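Start Notices Minutes Rules Contact

Records > Minutes > Finow Lane Residents' Association

Minutes of the regular meeting
2020-07-13
Held by phone, dial-in line. Quorum met. The chair opened the call and asked people to mute when not speaking, with mixed results.

1. Minutes of the last meeting

Approved with one correction. The earlier minutes said the laundry contract "will be renewed." The members present did not agree to that. They agreed to look at the offer. The wording now reads "will be considered."

2. Laundry room contract

The chair read out the offer from Clirkia, the company that runs the machines at present. Clirkia wants a three-year term and proposes to swap the coin boxes for an app. In return it would replace the two oldest washers. The date for the new washers is given as "following a site assessment."

A member from the second floor asked who does the site assessment and when. The chair did not know. The letter does not say. The same member pointed out that the last contract also promised new machines after an assessment, and that the washers by the door are the same ones that were there when it was signed.

The letter claims the app will "improve the resident experience." Several members asked how. The benefits listed are reminders, a loyalty balance and a live map of free machines. It was noted that the laundry room is one room and that a person can look in. One member who has used a similar app in another building said the map often showed machines as free when they were full of somebody's towels. Another member likes the idea of not hunting for quarters and would vote for the app if there was a way to pay without it as well.

Questions to be sent to Clirkia in writing:
- What happens to a balance when a tenant moves out?
- Is there any way to pay with cash or a plain card?
- Who sets the price per wash, and how often can it go up?
- A firm date for the washers.

The chair also has an offer from Akanda, which is cheaper per wash on paper. The secretary has read it twice and could not find the price of a dryer cycle. The chair called the Akanda office during the week and was told it "depends on the site." The secretary suggests that members wait for a number before getting excited.

Moved: no contract to be signed with either company until written answers are in. Seconded. Carried, with one vote against. The member voting against said the building has talked about washers long enough and any new machine is better than what we have. Noted.

3. Money

The laundry account stands at $472. The treasurer's report says this is "healthy." A member asked compared with what. The treasurer said compared with last year. The member asked for last year's figure and it was not to hand. It will be attached to the next minutes.

The repair bill for the dryer vent came to $110. The bill lists a part and a "service visit" but gives no hours. The member who was home that day said the visit was short. The treasurer will ask for a proper breakdown before paying, and will ask why the vent was quoted as a cleaning and billed as a repair.

4. Energy savings

The management company, Gutley, sent a flyer asking residents to wash only in cold water. According to the flyer this will bring "big savings for everyone." The secretary asked where the savings would show up. Hot water is part of the rent here and no change in the rent is mentioned. The chair said the savings may be passed on later. The secretary asked that the word "may" be recorded.

Members had no objection to cold washing as such. A few do it already for colors. One member was firm that sheets and work clothes need hot water and that she will carry on. There was also some doubt about the claim on the flyer that cold water "cleans just as well." No source is given for it. The flyer will stay on the board, without the association's name on it.

5. Lost items and the shelf

The shelf over the folding table is full again. The present rule says items are kept for a month. No one on the call could say who checks the dates, and there are no dates on the items, so the rule does not do much. Single socks make up most of the pile.

One proposal was to buy a set of labeled bins. The treasurer asked what a bin would do that the shelf does not. Another proposal was to clear the shelf on the last day of each month and put up a notice a week before. This was thought to have some chance of working – provided the notice is put up.

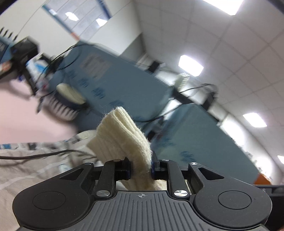
Can a resident take something from the shelf if it has been there for months?

Ask at the office first, and if it stays unclaimed after the month-end notice, it may be taken or donated.

The month-end proposal was put to a vote and carried. It will be tried until November and then looked at again. The chair offered to write the notice. The secretary asked that it be kept to one page, as the last one was not read.

6. Quiet hours

Complaint received about the spin cycle late at night. Posted hours end at 10 p.m. The door has no timer and the lock has been broken since the winter. Gutley says the lock is "on the list." The chair has asked to see the list. No reply so far.

One member suggested a friendlier sign. Others felt that the people who run a load at midnight have seen the sign. The matter stays open until the lock is fixed.

7. Any other business

The drain by the back wall smells. Gutley was told in writing and has sent a form to fill in. The chair will fill in the form.

Request for a second chair in the laundry room. No objection, no budget. A member has one to spare – it will be brought down.

The next call will be set once answers arrive from Clirkia and Akanda. If nothing has come by the end of the month, the chair will call both offices again and report by email.

Call ended at 8:40 p.m.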